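Chapter 4
Finding Candidates Who Are Not Looking

Learning outcomes

When you have finished this chapter you should be able to:

- tell the difference between an applicant, a lead and a passive candidate
- write a simple search string using AND, OR and NOT
- explain why a search that returns fewer profiles is often more useful
- keep a sourcing log that another recruiter could pick up and use
- decide when it is fair to contact someone, and when it is not

4.1 Where sourcing fits

Chapter 3 dealt with people who answer an advert. They have seen the job, they have some idea of the pay, and they have taken the trouble to send in a form. Much of the recruiter's work at that stage is sorting. This chapter deals with the work that comes before any form arrives, when the recruiter goes out and finds people by name.

In most firms this is called sourcing. A sourcer looks for people who could do the job, checks as far as possible that they are suitable, and makes first contact. In a small firm the same person may source, interview and make the offer. In a large one the jobs are split, and the sourcer may never meet the people they find.

We use three words throughout the chapter. An applicant has applied. A lead is a person whose name you have, but who has not yet heard from you. A passive candidate is someone in work, not looking, who might listen if the job were right. Some writers use "lead" and "passive candidate" to mean the same thing. We keep them apart: a lead may well be looking for work without your knowing it.

4.2 Opening case: Kelemen

Kelemen makes catering equipment and employs 300 people on one site. In July it needed four service engineers who could repair chilled cabinets and were willing to drive. It placed an advert on two job boards and received 100 applications in the first fortnight. Only a handful came from people with the refrigeration certificate that the work requires, and most of those lived too far away.

The recruitment team then tried a paid search tool, Avora, which gathers public profiles from several networks and puts them in one list. The first search used a single term, "service engineer", and brought back 3,000 profiles. The team spent two days reading them from the top. Many were software engineers. Others had retired, or had last updated their page years before.

The second search was built with more care. It asked for the name of the certificate, or either of its two common short forms, together with one of five nearby towns. It left out "software" and "sales". The list was much shorter, and the team read all of it in a morning. Two of the four posts were filled from that list, one was filled by a referral from an engineer already at the firm, and the last stayed open until the autumn.

Keep this case in mind as you read. We return to Kelemen's second search in section 4.5, where you will take it apart and try to better it. Note also that the advert was not a failure. It cost little, and it told the team which towns to leave out.

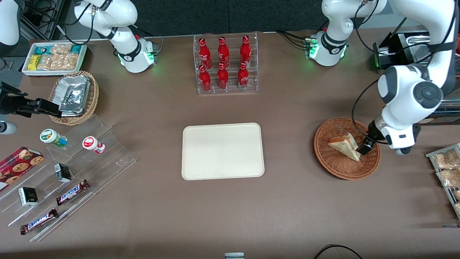 4.3 Key terms

Search string. The words and symbols typed into a search box. A string may be one word long, but sourcers usually join several terms together.

Operator. A word such as AND, OR or NOT that tells the search tool how the terms relate. Some tools want operators in capital letters and ignore them otherwise. Check the help page first.

Synonym set. A group of words for the same job or skill, joined by OR and placed in brackets. Job titles vary a great deal between firms - one firm's "fitter" is another's "field technician" - so a string with only one title will miss people.

False match. A profile that fits the string but not the job. The software engineers in the Kelemen case were false matches.

Sourcing log. A record of each search: the string, the tool, the date, the number of results and what was done with them.

4.4 Free tools and paid tools

Students often ask which tool is best. The answer depends on how often you hire and for what. An ordinary search engine costs nothing and can reach any public page, but the results come as a plain list of links. A free browser add-on such as Indance shows a person's public pages side by side, which saves time when you already have a name. It does not find new names for you.

Paid tools do more of the gathering. They also set limits. Kastier, for instance, lets each user open 500 profiles a month on its basic plan, and a careless search can use these up within a week. Before paying for anything, write the string you would use and test it in a free search engine. If it brings back poor matches there, it will probably do so in the paid tool as well.

Whichever tool you use, you are handling facts about real people. Record only what you need for the vacancy, note where you found it, and delete it when the post is filled unless the person has agreed to stay on your list. Section 4.8 covers the law on this in more detail.

Before you read on

Choose a job that you or someone in your family has done. Write down every title you have heard for it, including old ones and informal ones. Then write down two words that would bring in the wrong people. Keep your notes, as you will need them for the first exercise in section 4.5.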